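Wurenum 機材計画データ README

双腕ロボットの作業台を立ち上げるときに、何を買い、何を買い忘れ、何を二度買ったかの記録です。ロボットの動作データは入っていません。動作データのほうが見栄えはしますが、来年度の予算表を埋めなければならない人にはたぶんこちらのほうが役に立ちます。

版：1.2
最終更新：2025年8月28日
管理：Lina Kanaan（台帳全般）、Brendan Carroll（見積と納期）
文字コード：UTF-8。表計算ソフトで開いて文字化けしたら、読み込み時に文字コードを指定してください。管理者に画面写真を送っても文字は直りません。

経緯

Wurenumは、双腕の作業台で細かい物の移し替えをさせる社内プロジェクトの名前です。最初の対象は電源コードでした。柔らかくて絡まり、つかむたびに形が変わり、しかも会社の倉庫に売るほどあります。対象物の調達費がゼロに近いという理由で選んだことは、当時の企画書にも書いてあります。企画書のその行だけが、最後まで予算どおりでした。

予算の初版は一枚の表でした。行は「アーム」「グリッパー」「カメラ」「計算機」「その他」の五つ。「その他」は全体に対してごく控えめな割合で、Rersideの担当者に見せたところ、しばらく黙ってから「その他は別の表にしたほうがいいですよ」と言われました。このデータセットは、その別の表が育ったものです。

ファイル構成

items.csv
購入品の台帳。836行。一行が一品目一回の購入に対応します。同じ結束バンドを三回買えば三行になります。なっています。

quotes.csv
見積明細。2,169行。採用しなかった見積も含みます。比較のために取った見積、納期を聞くために取った見積、上司に「高い」と言われたあとで同じ会社から取り直した見積（安くなったものもあります）が混在しています。

consumables.csv
消耗品の使用と補充の記録。手入力なので粒度は書いた人の性格に依存します。

layout_notes.txt
作業台まわりの配置変更のメモ。時系列で並んでいますが、途中で書式が二回変わっています。

glossary.txt
社内の呼び名と品目名の対応。「いつものやつ」が何を指すか知りたいときに見てください。四種類あります。

items.csvの列

item_id
品目の通し番号。欠番があります。取り消した発注の番号は再利用していません。

category
大分類。arm、gripper、camera、compute、fixture、surface、tooling、object、storage、safety、miscのいずれか。miscを選ぶときは備考欄の記入が必須です。必須にしたのは版1.1からで、それ以前のmiscは考古学の領域です。

supplier
仕入先。公開版では主要なものだけを残し、残りは記号に置き換えました。アームの架台と周辺部材はRerside、ブラケットと小物の加工はŠimko、保管棚と運搬用の台車はGamirusが中心です。Šimkoの頭の文字を打てない発注システムがあり、Simkoで登録された行が残っています。同じ会社です。

planned_quarter
計画した四半期。

actual_quarter
検収した四半期。この列とplanned_quarterを並べてグラフにしたものを会議で映すときは、先に飲み物を用意することをおすすめします。

cost_index
税抜価格を指数化した値。左右のアーム2本分の合計を基準の100としています。実額は公開していません。基準に対する比だけで計画には足りる、というのが管理者二人の考えです。足りない人は見積を取ってください。

lead_time_days
発注から検収までの日数。暦日で数えています。

foreseen
初版の予算表で想定していたか。yes、no、sortofの三値。sortofは「口頭では出ていたが表にはなかった」を意味します。値の取り方に関して異論は受け付けますが、今のところ全員が自分の担当品をsortofにしたがるので、判定はLinaが一人で行っています。

note
自由記述。率直すぎる記述は公開前に丸めました。

作業の前提

機材の話は作業がわからないと判断できないので、計画の対象にした作業を書いておきます。

開いた段ボール箱を台に置き、箱から箱へ電源コードの束を移す。手順としてはこれで全部です。人間ならあくびをしながらできます。計画書にもそう書いたところ、「では人間でいいのでは」という回答が経理から戻ってきました。もっともな指摘でしたが、稟議は別の理由で通りました。

見積の根拠になるのは手順の短さより、台の上で同時に要る物の面積です。左右の腕の可動域、蓋を開けたままの箱、手前に残しておきたい余白。箱は蓋を開けると面積が増えます。この当たり前のことを寸法図に反映したのは二版目からで、初版の寸法図では全部の箱が閉じていました。閉じた箱にコードは入りません。

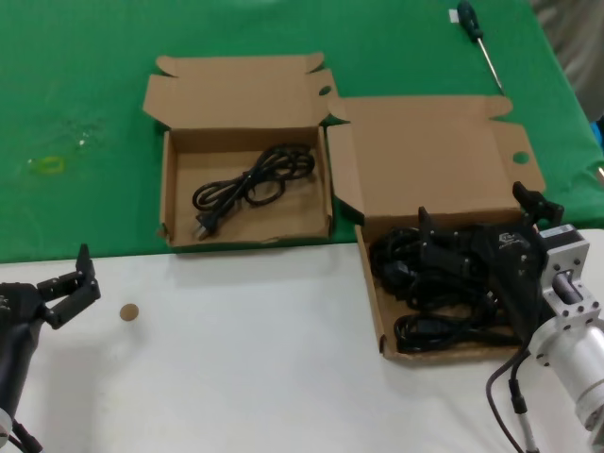
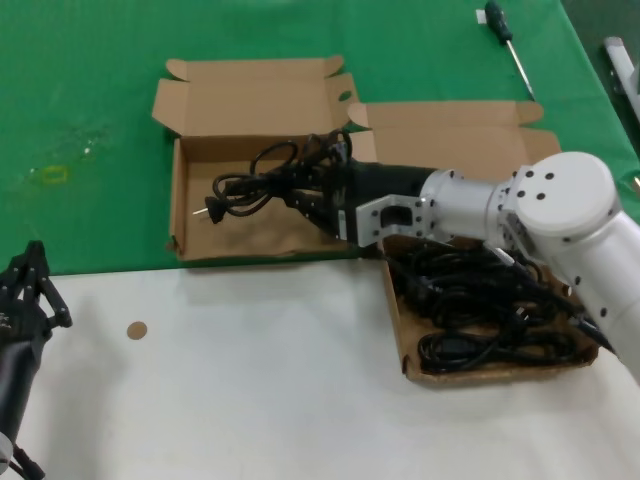
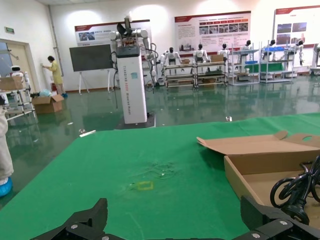 開いた段ボール箱、黒いケーブル、黒いグリッパー。アーム以外の出費は、この周辺で発生します。

費目ごとの所見

アームと架台

金額は大きいのに、いちばん揉めない費目です。高いことを全員が知っているので、見積を見ても驚きません。承認も早く、Rersideの納期もほぼ予定どおりでした。計画担当として言うことがなく、少し手持ち無沙汰になります。

一点だけ、床の条件を先に確認してください。架台の搬入経路、床の耐荷重、電源の位置。搬入経路は「通れるか」に加えて「曲がれるか」を見ます。Brendanが巻尺を持って廊下を一往復した時間が、このプロジェクトで最も投資効率の高い工数だったと思います。時給換算はしていません。

グリッパー

本体は計画どおり、取付部材は計画外でした。アームの手首とグリッパーの間には金具が要ります。メーカーの組み合わせが標準でなければ加工品になり、加工品には図面が要り、図面には図面を描く人の時間が要ります。最後の項目は台帳のどの行にもありません。

Šimkoには同じ金具を複数ロットで頼みました。最初のロットを必要数ぴったりで発注したのが失敗で、追加の単価は初回より上がっています。予備は最初から足しておくほうが安い、という教訓がnote欄に三回出てきます。三回とも別の人が書いています。

カメラと配線

頭側から作業台を見下ろすものと、手首側に付ける小型のもの。カメラ自体の費用は読みやすく、配線の費用は読めません。腕が動く以上、線にも動く余裕が必要で、長すぎれば垂れ、短すぎれば引っ張られます。ちょうどいい長さの既製品が見つかるまでに買った長さ違いのケーブルは、そのまま作業対象の電源コードと同じ倉庫に送られました。区分はcameraからobjectに振り替えてあります。会計上は問題ないそうです。

作業面と敷物

surfaceという分類は、初版には存在しませんでした。天板があればそれでいいと思っていたからです。やがて敷物が要ることになり、敷物は汚れ、皺になり、端がずれます。安い品目なのに補充回数が多く、発注の手間まで含めるとかなり割高でした。最初に同じ色の布をまとめて買ってください。同じ品番でも別の時期に買うと色味が違うことがあり、誰も得をしない議論が始まります。

対象物と箱

コードは在庫からの転用なのでcost_indexはほぼゼロ。箱は違います。段ボール箱は安いから消耗品扱いにしたのですが、蓋を何度も開け閉めした箱は折り目が柔らかくなり、新品とは別物のふるまいをします。交換用が常に要ります。

同じ箱を長く買える仕入先を選ぶことも大事です。途中で箱の型番が廃番になると、それまでの記録と条件が揃わなくなります。うちでは廃番の連絡を受けたBrendanが慌てて約40箱を押さえ、置き場所がないことにはその翌日に気づきました。storageの支出が一段上がっているのはこの件です。

工具

ドライバーは必ず足りません。数の問題とも言えますが、むしろ戻す場所の問題だとLinaは主張しています。どちらの説を採っても、台帳には同じ型のドライバーが並びます。作業台ごとに工具の定位置を決め、その定位置を作る部材にも予算を付けてください。工具本体より高くなっても驚かないこと。

保管と運搬

棚、台車、収納箱。Gamirusの製品が多いのは、見積の返事が早かったからです。性能比較の結果を期待した人には申し訳ありません。棚は「今ある物が載る量」で計画すると、検収の日に満杯になります。

安全まわり

ここは削減の対象にしないと最初に決めました。sortofもありません。全行yesです。自慢できる数少ない列なので、ぜひ絞り込んで見てください。

数字の使い方と、使ってほしくない使い方

向いている用途

新しい作業台の概算予算で、本体以外に何が要るかを洗い出す。
費目別の納期のばらつきを見て、発注順を決める。
foreseenがnoの品目を眺めて、自分の計画表に同じ穴がないか探す。
上司に「その他」の行を分割させてもらうための説得材料にする。

向いていない用途

仕入先の優劣の比較。発注量も時期も条件も揃っていません。
実額の推定。指数から逆算しようとした人が社内に一人いて、かなり外しました。
作業の成否や速度の評価。そのための記録は含みません。
他社の予算を批判する材料。うちの予算を批判する材料としては十分ですが、それは社内で間に合っています。

既知の問題

一、初期の行でlead_time_daysが空欄のものがあります。検収日を書く欄がまだなかった時期の行です。補完はしていません。空欄を平均値で埋めると、遅れた品目ほど速く見えます。

二、送料の扱いが一貫していません。版1.1以降は品目に按分、それ以前は請求書の最終行に一括です。小口の多い消耗品では差が目立ちます。

三、quotes.csvには、同じ見積が改訂番号だけ変わって重複している箇所があります。revision列の最大値を採れば避けられますが、改訂番号を振らない仕入先の分は日付で判断してください。

四、人件費が入っていません。これがいちばん大きな欠落です。金具の図面、配線のやり直し、布の皺伸ばし、箱の組み立て、見積依頼のメール。すべて誰かの時間で、その時間は各自の本来の業務から出ています。cost_indexの合計を総費用と呼ばないでください。

五、consumables.csvの単位が揃っていません。テープに「巻」と「個」と「少し」があります。「少し」は残量の推定に使えません。

計画表のつくり方（社内向けに書いたものの転載）

順番を変えるだけで抜けが減ったので、そのまま載せます。

先に作業台の上を描く。蓋の開いた箱、置き場の決まった工具、腕の通る範囲まで描き込む。

描いた物それぞれに、取り付ける物、置く物、つなぐ物を書き足す。書き足した物にも同じことをする。二周したら止める。三周目に入ると哲学になります。

安いが止まると困る物に印を付ける。金具、ケーブル、箱が該当しがちです。印の付いた物は予備込みで初回に発注する。

納期の長い順に並べ替える。金額順に並べた表は会議用に別に作る。会議では金額順しか見てもらえません。

最後に「その他」の行を作り、名前を「未定」に変える。中身は同じですが、承認者の読み方が変わります。これは統計的に検証していません。

匿名化と公開範囲

個人名は管理者二人を除いて役割名に置き換えました。発注番号、請求番号、担当者の連絡先は削除済みです。仕入先名は各社に確認したうえで主要なものを残しています。作業場所の所在地は含みません。

note欄は一行ずつ人の目で確認しました。原文の味わいはだいぶ失われましたが、味わいの大半は特定の宅配の時間帯指定に対する苦情だったので、研究上の損失は小さいと判断しています。

変更履歴

1.2
surfaceの分類を追加し、過去のmiscから該当行を移動。glossary.txtに「いつものやつ」の四種類目を追加。送料の注記を修正。

1.1
miscの備考を必須化。foreseenにsortofを追加。Simkoの表記ゆれを名寄せ用の列で対応（原表記は残しています）。

1.0
初公開。五行の予算表も記念として付けようとしましたが、Brendanの反対により見送り。

次の版の予定

10月の棚卸しのあとに、実在庫と突き合わせた1.3を出す予定です。予備の金具と長さ違いのケーブルについては、台帳の数と棚の数が一致しない見込みで、どちらを正とするかは棚を見てから決めます。

誤りの報告は、ファイル名とitem_idを添えて管理者宛にお願いします。quotes.csvの件はBrendan Carroll、それ以外はLina Kanaanへ。foreseenの判定への異議もLinaへどうぞ。返事はだいたいnoです。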